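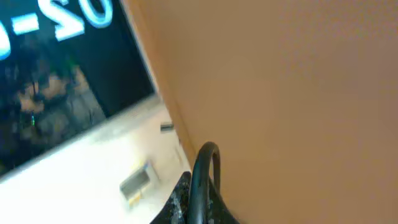 Ruawai, April

The clock had belonged to the shop before it belonged to Mereana Kereama, and before the shop it had belonged to a dentist, who had left it behind on a windowsill along with a box of paper cups and a very good umbrella. It had a black face and a white surround, and big white figures that glowed with a bit of blue at their edges, like the moon does when there's going to be a frost. Mereana had never cared for it. She said it was like being looked at by a fridge.

All the same, on the Thursday she packed up the kitchen, it was the one thing she couldn't seem to put in a box.

She had done the plates, and the good bowls, and the bowls that weren't good but had been her mother's, which were wrapped twice. She had done the drawer with the string in it. Ninia had come at nine with a roll of tape and a bag of buns and had gone again at eleven, because of the baby, promising to be back with the van by four, and had left behind her a sort of ringing quiet in which you could hear the tap thinking about dripping. And there was the clock, lying tipped over on the bench among the newspaper, with its numbers running off uphill.

"Well, you can't stay there," said Mereana, and turned it the right way up, and then somehow put it down again and made tea instead.

It was nineteen years since Colin had carried it home under his coat. He'd paid two dollars for it and was as pleased as if he'd shot it himself. He set it by the radio pips and stood it beside the bread bin, and every night on his way to bed he would lean over and say the time to it out loud, in case it had got muddled. "Seven minutes past ten, old son," he'd say, and off he'd go up the passage in his socks, and Mereana, who was generally still at the sink, would say that some people talked to their wives.

She drank her tea standing up, the chairs being stacked in the hall by then. It was a soft grey sort of day, with the paddocks gone woolly at the far end and somebody's dog complaining about it. The new place had a clock built into the oven. Ninia had shown her, very proud, and had shown her the heated rail as well, and the cupboard that turned round when you pulled it, and Mereana had admired all of it and meant most of what she said. It was a nice flat, and it was dry. You could walk to the library from it, and to Ninia's in less time than it took to boil an egg, if you liked your eggs firm.

But she did wonder what a person was meant to say to an oven.

She rinsed the cup and dried it and found that the cups were all taped up, so she put it in her coat pocket. Then she took the clock in both hands. There was a little black piece on the white part that Colin had always told her not to fiddle with, and she had never known what it was for, and she didn't fiddle with it now. She wiped the front with her sleeve and had a look at it, properly, which she didn't believe she had done in years.

"Two minutes to four," she told it. Her voice came out rather loud, with the curtains down.

Outside, the van was backing up over the edge of the lawn, where she had asked Ninia particularly not to go, and Ninia was calling through the window was there anything left for the front seat.

"Just me," said Mereana, and then, feeling about under the newspaper for the cord, "and this. It can sit on my knee."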